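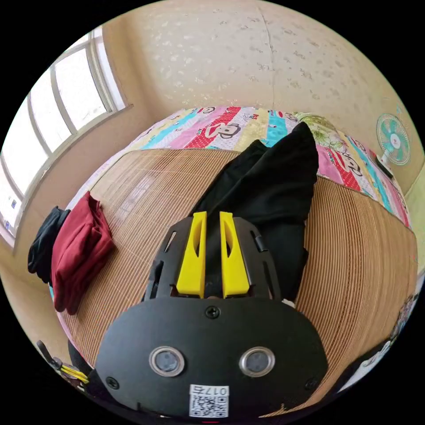
Next to the bed, Boltomcombe.

Korkora Sleep Diary Set, release 2

README and data card
Last edited February 21, 2025
Maintainer: Lindalva Rocha
Hosting: Skovura

What this is

A table of 2549 nights, written down by 322 adults who filled in a paper sleep diary at home. Each row is one night as one person remembered it the next morning. Please keep the word "remembered" in mind. The set is sometimes passed around as sleep data. It is diary data, and the distance between those two things is large enough that we wrote most of this file about it.

Files

nights.csv – one row per diary night
people.csv – one row per person, with age band, work pattern and number of people in the household
diary_form.pdf – the form as printed, typo in item 9 included
changes.txt – what moved between release 1 and release 2

Main columns in nights.csv

person_id – random, not linked to sign-up order
night_no – counts from the person's first diary page, skipped nights included
bed_time – when they got into bed
lights_out – when they decided to sleep
asleep_guess – when they think they fell asleep
wakings – how many times they recall waking
up_time – when they got out of bed
rating – from 1 (awful) to 5 (great)
caffeine_last – time of last coffee, tea or cola, blank if none
notes_flag – 1 if the person wrote in the margin; the text itself is not released

How it was collected

Diaries were mailed out and mailed back. People were asked to fill in the page within 20 minutes of getting up. We have no way of knowing who did. Several booklets came back in the same pen, in the same slant, with every bed time on the half hour, and a reasonable person would suspect that they were done in one sitting at the kitchen table. We left them in. Taking them out would have meant trusting our own eye for handwriting, and we had no better evidence for that than for the diaries.

Things we don't believe about this data

Asleep_guess should not be used as a measure of when anyone fell asleep. Nobody can watch themselves do it. The column is called a guess because the first draft called it sleep_onset, and people started subtracting it from things.

We also have doubts about rating. It tracks up_time closely on mornings marked as days off, which may mean that long sleep feels good, or that not having to go to work feels good. The set can't tell those apart and neither can you with this set alone.

Wakings is probably low for everyone. A short waking is easy to forget, and people with small children tended to write "lots", which we coded as missing.

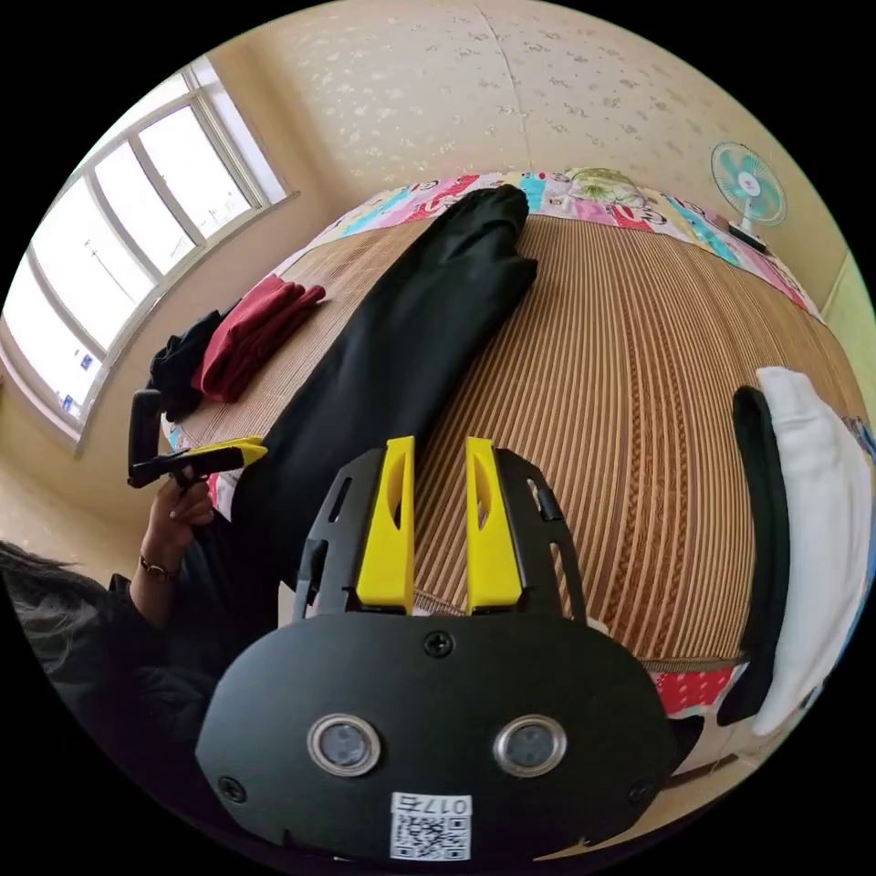
Amirul Sinaga wrote in after release 1 to say that we were being too hard on the diaries. His point was that a person's own account is the thing a doctor hears, so it matters even when it's wrong, and that a README this gloomy would scare off people with a fair use for it. He also asked for work pattern to be split into early, late and rotating.

The second request was a good one and is in release 2. On the first we half agree. If your question is what people say about their nights, the set is fine. If your question is how they slept, look elsewhere.

Known problems

Clock times past midnight were entered two different ways by the two people typing. Release 2 fixes this by rule: any lights_out before bed_time is moved to the next day. The rule is blunt and will be wrong for a few shift workers.

The clock change was ignored.

Pangaribuan, the brand of mattress handed out as a thank-you gift, went to people partway through the diary period. We didn't record on which night they began using it. Please do not use the set to say anything about mattresses – we have turned down one such request already.

Who is missing

People who sleep very badly, we suspect. A paper booklet asks a lot of someone who has been up since three. Anyone without a fixed mailing address is missing too, and so is anyone who found the form annoying, a group we know to be sizable from the phone calls.
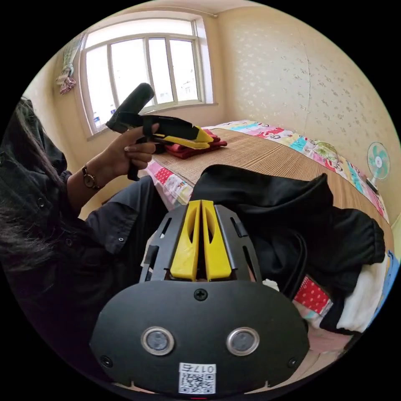
Long hair, long sleeves, wristwatch. Boltomcombe.

Use and terms

Free for teaching and research. Name the release number, as the two give different average bed times. Don't try to work out who anyone is from the household column.

Corrections go to Lindalva Rocha through the Skovura page. Send the person_id and night_no along with what you think is wrong. Replies are slow in February.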